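Custdale Laundry Room, Building 2
Inspection checklist with comments
Date: January 12, 2024
Inspected by: Lucimara Fontes
Copy to: Malachy McGrath, building office

Marks used: OK = good, R = repair needed, W = watch until next visit

1. Entrance door and lock: OK
Door closes by itself. The lock is a little hard to turn but it works with every key I tried.

2. Floor: W
The floor was dry. Near the drain one tile is lifted at the corner. I could put a coin under it. Please glue it before somebody catches a shoe.

3. Washing machines, hoses and taps: R
Machine in the corner has a hose with a small bulge close to the tap. I closed the tap and put a paper sign on it. The other hoses were changed in November and they look good.

4. Dryers, lint filters: R
Two filters were full. The filter of the old Nondow dryer has also a tear, as long as my finger, so lint can pass to the inside. This dryer must stay switched off until the new filter comes.

5. Dryer exhaust pipe: W
Pipe is well fixed to the wall. The outside flap opens only half. I cleaned what I could reach with the hand. The rest needs a ladder.
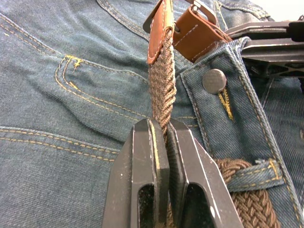 6. Electrical sockets and cables: OK
No burned marks, no loose covers. The test button of the safety switch was pressed and the power went off as it should. An extension cord was lying behind the folding table, I removed it and left it in the office.

7. Fire extinguisher: OK
Pressure in green zone, pin and seal in place. It was behind a drying rack, so I moved the rack to the other wall. Please do not move it back.

8. Emergency exit and light: W
The way to the exit is free. The light stays on when power is cut, but it is weak. I will test it again next time.

9. Detergent cupboard: R
The child lock is broken. Inside there was one bottle of Prilisance without cap and one bottle with no label. I closed the first with a new cap and took away the second.

10. Signs and notices: W
The notice about pockets is faded and must be printed again. Residents should empty pockets before washing, specially lighters. The emergency number of Magalhães, our repair company, is missing from the board.

Comments from the office (M. McGrath)
Filter and hose are ordered. The technician will look at the flap on the same visit. I agree about item 9, the cupboard stays locked with a padlock for now, key in room 209.

Still open from last inspection: item 2, item 10.

Signed: L. Fontes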